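The dinner notebook, so far

March 2021

I have been writing down what we eat for dinner. I started in October and as of last night there are 163 entries. A few people asked me about it after I mentioned it in the post on the freezer, so I'm going to go through how it works and what I've changed at home as a result. It's a long one and it's mostly about leftovers.

The notebook is a Rollico with a gray cover and lined pages. I bought it for something else. It sits on top of the microwave with a pen clipped to it. I tried doing this on my phone two years ago and gave up in the first week. By the time I had the phone out and the right thing open, I had seen a message from work and was answering that.

Each entry gets one line, sometimes two. Day, what we ate, who cooked, and what was left over. There is no rating. Réka wanted a rating and we tried it for a few days, and then we had a disagreement about whether a 3 was an insult. The ratings are crossed out.

A normal week looks like this:

Mon – lentil soup, bread. Me. Two bowls left.
Tue – lentil soup again, grilled cheese. Me. None left.
Wed – chicken thighs, rice, green beans. Réka. Rice left.
Thu – fried rice, egg. Réka. None.
Fri – pizza from Gustau. Three slices left.
Sat – pizza for lunch, so not counted. Pasta with tuna for dinner. Me.
Sun – roast potatoes, sausages, cabbage. Both. Cabbage left.

That really is a week from January, copied out. The cabbage never appears again, which means we threw it away.

The reason I started was money. In September I went through the bank statements and saw that we were spending $200 a week on food for two people, and neither of us could say what on. We don't eat steak. We hardly drink. I asked Réka what she thought we ate and she said "mostly soup and pasta," and I would have said the same. Soup and pasta don't cost $200 a week.

So the first month was only for finding out. I didn't try to change anything. I bought what I usually bought and wrote down dinner.

What I saw at the end of the month was that we did eat mostly soup and pasta. The money was going to food that never made it into the notebook. I would buy fish on Saturday with a plan for Monday, then on Monday I'd be tired and make pasta, and on Wednesday the fish went out. Same with eggplant. Same with those bags of salad. I had been shopping for a person who cooks a different dinner every night and then cooking like the person I am.

I told my friend Barnabás about this on the phone and he said everybody does that. Maybe so. I hadn't noticed I was doing it.

In the second month I made some changes. I stopped buying anything for a specific day more than one day ahead. I started buying fish frozen. And I read back over the last page of the notebook before writing a shopping list, which takes a minute and has probably made the biggest difference. If it says "rice left" I know there is a box of rice in the fridge and I buy eggs. Before, I'd find the rice on the weekend when it was no good.

The other thing I did was clear out the sauces. I had not planned to. But when you write down every dinner you start to see what you put on it, and with us it's the same few bottles every time. There was a mustard in there we had moved house with. There were two open jars of mango chutney. There was a bottle of something Flidevach that Kyrylo brought us as a present, very good with potatoes, which had gone to the back and been forgotten for a year. I threw out the old mustard, put the chutney into one jar, and moved the Flidevach to the front. It's finished now. 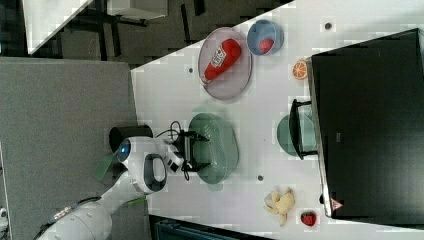
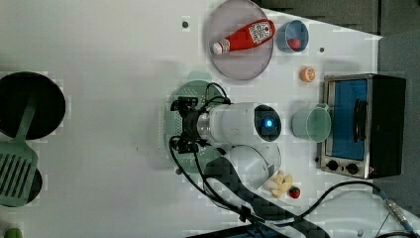
After the sauces I did the fridge shelves, and that took a whole afternoon. Our fridge is a small one, built for a counter that's lower than normal, and the shelves are closer together than you'd want. The door has one rack and the milk takes most of it. For years I stood tall things in the door and then had no place for the milk, and I'd take out half the contents to get at the butter. Now the ketchup lies on its side, the way it does in both of these pictures, and so does anything else with a tight cap. They go on the low shelf, on an old plate so that a drip doesn't get onto the glass. You can pull the whole plate out, take what you need and push it back in. The vegetables got their own drawer again, and the leftovers go at eye level in clear boxes with nothing in front of them.

I know the leftovers part is standard advice. I had read it many times. I never did it when the fridge was full of sauces.

The clear boxes are Lacroix ones, bought on sale, all one size so the lids match. I had a big mixed pile of takeout tubs before and I kept maybe a third of them for the freezer. If you are only going to change one thing, though, I'd leave the boxes for later and do the list.

On to the costs. I don't want to make too much of this, as prices have moved around a lot over the winter and we also haven't had anyone over. But the weekly spending has come down and has stayed down. Most of the drop came in the first few weeks after I stopped buying fresh fish. The rest has been slow. Some weeks it goes back up, usually when I shop hungry or when Réka and I go together. Together we buy more. One of us picks up a cheese and the other one doesn't want to say no.

There are some things the notebook has not helped with.

It hasn't made us more adventurous. I thought seeing "pasta" so many times might push me into trying new things, and for a short while it did. In November I made a fish pie, a squash risotto and a sort of Greek bean dish from a recipe that Nektarios sent me. The beans were good and I've made them several times since. The pie took two hours and used every pan. The risotto was fine. After that I went back to soup. I've decided that I like soup.

It also doesn't say anything about lunch. Lunch is where I snack standing up, and I suspect there's a fair bit of money in it too, but I am not going to start a second notebook.

And it caused one argument, the only real one. In December Réka noticed that the "who cooked" column had a lot more of her name in it than mine for that month. I had been sure it was even. It wasn't even close, and it was there in my own handwriting. I had been working late and she had picked it up without either of us talking about it. We have a loose arrangement now where I do Sunday through Wednesday and she does the rest, with Friday usually being pizza. That suits her fine.

A few questions I got by email:

Renata asked whether we write it down when we eat out or order in. Yes, but only the name of the dish and the place. It still counts as a dinner, and the leftovers from it matter more than you'd think. Cold pizza has been lunch on most Saturdays this winter.

Someone else asked if I plan meals ahead in the notebook. No. I tried planning a few years ago with a printed chart on the fridge and I felt bad each time I went off it. The notebook only has things that have already happened. If I have an idea for dinner I keep it in my head, and if I forget it I make soup.

I was also asked for the lentil soup. It's an onion, a carrot, a stick of celery if there is one, cooked slowly in oil until soft. Then a spoonful of tomato paste and a teaspoon of cumin, a cup and a half of brown lentils, six cups of water and some salt. Forty minutes with the lid half on. I put vinegar in at the end. It's better on the second day, and I make it on Mondays so that Tuesday is taken care of.

I have a good number of pages left and I'll keep going until the notebook is full. At one line a day that should take me through most of the summer. I'd like to see what a warm month looks like next to January. I expect more tomatoes and less cabbage, and we may get the grill out if the landlord has fixed the gate by then.

Next post will be the one on knives I promised. I've been putting it off until the sharpening stone comes.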